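The Playroom Tables at Grurham: A Gallery, With Reservations
Words by Nga Quách
2021-05-09

I was asked to put together a gallery of the Grurham playroom after the big sort-out, and I said yes before I had thought about what a gallery of a sort-out would look like. It looks like bins. If you came for color and charm there is a little of it, and the rest is my opinion about storage.

Some background for people who haven't been following. The playroom had 264 loose toys on the inventory last November. The plan, which came out of a book called The Konis Method that two parents had read and one had finished, was to bring that down to what would fit on the tables and in a few containers. Everything else would go to the Roria swap shelf or be stored out of reach and rotated in. The book promises that children play longer and more deeply with fewer things. It gives no source for this that I could find, and I looked in the back, where there is a recipe for salt dough.

I am not against tidying. I am against being told that tidying will change anyone's character. With that said, I did spend 45 minutes on my knees sorting play food from building pieces, and I have views.

The introduction to the book says to start with surfaces. Clear the table and the mind follows, that kind of thing. We went with white tables because Garcia, the shop we ordered from, had white ones in stock and the birch ones were six weeks out. I argued for waiting. White shows every crayon mark and every thumb. The answer I got was that white makes the toys stand out, and I will admit that a yellow toy on a white table is easy to find. Whether it is still easy to find in a year, when the table has gone the color of weak tea, is another question.

Two tables pushed together also leave a seam. Small things love a seam. I raised this and was told we could put tape over it, and we will see how the tape does.

Then there is the question of open bins against bins with lids. The book wants everything open so that children can see their choices. My experience is that an open bin is a place where people throw things from across the room. Sometimes that is a game, and a good one, and I have played it. As a way of storing things it has limits. By the end of an afternoon the bin holds one thing that belongs there and four that don't. 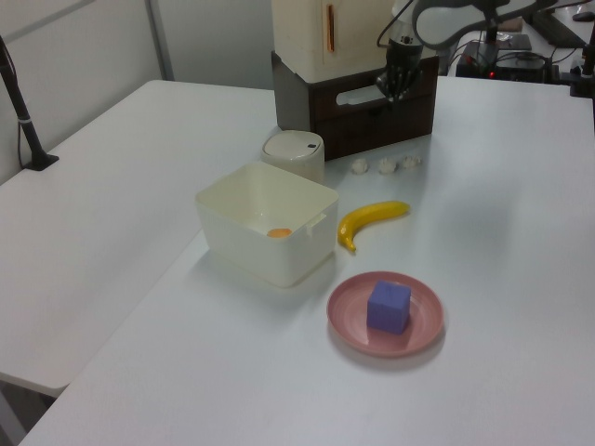 Lids have their own trouble. A lid keeps the dust off and keeps small pieces together, and it also means that a child of three has to bring you the container, wait for you to open it, tip it out and walk away. I have heard people say this builds patience. It builds patience in me, possibly. I voted for a mix of open and closed, and so did most of the room, though I think several of them just wanted to go home.

Play food gets its own entry because it is the only category anyone fought over. I wanted to keep less of it. The argument on the other side was that play food gets used every single day, and I had to give way on that, having been served more pretend lunches in that room than I can remember. What I don't accept is the claim that it teaches healthy eating. A child who will feed you a toy banana with great ceremony may still refuse a real one cut the wrong way. I have lived with this child.

The toy banana does have a lot going for it. It is a telephone, a boat, a smile and a boomerang, and it doesn't need batteries. If we had to keep one piece of play food I would keep a banana and let the rest go. I said so at the meeting and it was written down as a joke.

Plates next. The old set had split rims and I was glad to see it leave. I am less glad about pink, or about any color, to be fair, because the minute you have plates in different colors somebody has to have the one somebody else is holding. The book says color sorting is a "gentle early math invitation." It can be. It can also be the reason two children are lying on the floor. A plain set in one color would have cost the same.

Nobody serves play food on the plates, by the way. They serve blocks on the plates. Blocks are cake, blocks are soup, blocks are medicine for a dog. I have stopped trying to keep the kitchen things away from the building things, and this was the one place where I thought the Konis book was flatly wrong. It says to give each activity its own tray and keep the trays apart. Anybody who has watched children for ten minutes knows the good part starts when the trays get mixed up.

Foam blocks, then, which I was ready to dislike. They squash, they don't stack as high as the old kind, and they pick up lint. On the other side, they make no noise when they hit the floor, and they have never hurt my foot. I have moved from no to maybe. Ask me again after a full winter, when we have found out how they wash. The label said wipe clean, and I have been let down by those two words before.

Small white pieces are my real complaint. Every playroom has a few that don't seem to belong to a set, and every sort-out has somebody who says to hang on to them in case the rest turns up. I would like to know of a single occasion when the rest turned up. We kept ours. They were lined up, looked at and discussed for longer than the budget was. My suggestion was to give them until November and then let them go, and I have put a note on my own calendar, as I don't trust the note on the shared one.

There is a crafty answer to this, I know. You put the odd pieces in with the dough and they become stamps, or you glue them to a board and call it a texture wall. I have made a texture wall. It was popular for one morning and then it was a board with things coming off it.

Crates are where I come round a little. I had expected to complain about a wooden crate in a room full of plastic, mostly on the grounds that somebody had seen one in a magazine. A crate with a proper cutout handle is a good piece of equipment all the same. You can get your hand in it, you can drag it, you can turn it over and stand something on top. The dark finish hides dirt, too, and after the white tables I was ready for anything that hides dirt.

What I'd caution against is stacking. Once you put a box on a crate you have made a tower, and a tower is an invitation. It also means that whatever is in the bottom one won't be used again until somebody moves house. We set ourselves a limit of one box on one crate. I give that rule 6 weeks.

Rotation is the last piece of the plan and the one I believe in least. The idea is that every 4 weeks a set of toys is put away and another comes out, and the children greet them like old friends. I have no trouble with the greeting part, having seen it. The trouble is the putting away, which depends on an adult remembering, and on that adult having the key. The first rotation happened on time. The second happened when I did it myself, late, in my coat.

Did the children play longer and more deeply? They played. A girl spent a whole afternoon carrying one orange ball from place to place and would not be talked into anything else, and you could call that depth if you had bought the book. A boy asked where the fire engine was, and he asked again the next day and the day after. The fire engine was on the swap shelf by then, and then it was gone from the swap shelf, and I would like whoever has it to know that he is still asking.

For anyone planning the same thing at home, my advice is cheaper than the book. Get rid of what's broken. Put the rest where a short person can reach it. Buy a table in a color that forgives you. And ask before you give away the fire engine.

Comments on the tables, the tape or the crate rule can be left in the notebook by the door. Complaints about the pink plates should be addressed to whoever ordered them, and I have already put in mine.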